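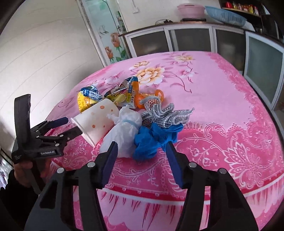

Clearing the Table Before Dinner

We use the same table for everything, so by late afternoon it has collected a layer. The pink floral cloth went on in February and I still like it, but it makes small stuff hard to spot. A white cup stands out fine. A twist tie or a clear wrapper vanishes into the flowers and turns up later under somebody's plate.

The pile was the usual kind. A paper cup with orange-brown dots, on its side. A thin white plastic bag, bundled up and cinched with a pale blue band. Something bright blue and crumpled next to it, and assorted wrappers. Most of the heap had settled on one half of the table, and that half gets used as a shelf no matter what I say.

I used to sweep the whole lot into the trash in one go. I stopped after throwing out a receipt I needed for the Staltetti return, 215 gone for a coffee grinder that never worked. Now I sort, and it takes two minutes.

Cups go first because they roll. Paper cups are not recyclable where we live — the Skurkthorpe depot turns them away on account of the lining — so they go in the regular trash. I stack them if there is more than one.

Bags come next. If a bag is clean I take the band off, flatten it, fold it into a strip and put it in the drawer by the stove. The bands go over the drawer knob. I had 124 bags in there when I moved the drawer last fall, which was too many, so the limit is now whatever fits without pushing down.

Anything soft or crumpled gets opened out before I decide. I have found a sock, a good napkin and a set of keys that way.

Wrappers are last. I put them inside one of the bags that is too torn to save and tie it shut. Loose ones blow off the top of the bin whenever the back door opens.

After that the cloth comes off and gets shaken outside. Ours is from the Kodov market and has a printed border, so I line the border up with the table edge when it goes back on. It was almost 3 inches short on one side after the first hot wash. I wash it cold now.

I am thinking about a small basket for the end of the table, but I suspect it would just fill up. For now the sorting is fine.

Comments

lâm_kitchen: We have the same bag drawer. I fold mine into triangles and they stay put better than strips.

porchlight: Does the pink hold up in the wash? Mine faded badly.

Reply from author: A little lighter than it was. I turn it face down on the line and that seems to help.

tworedhens: Get the basket. Ours fills up too but at least you can carry it out of the room.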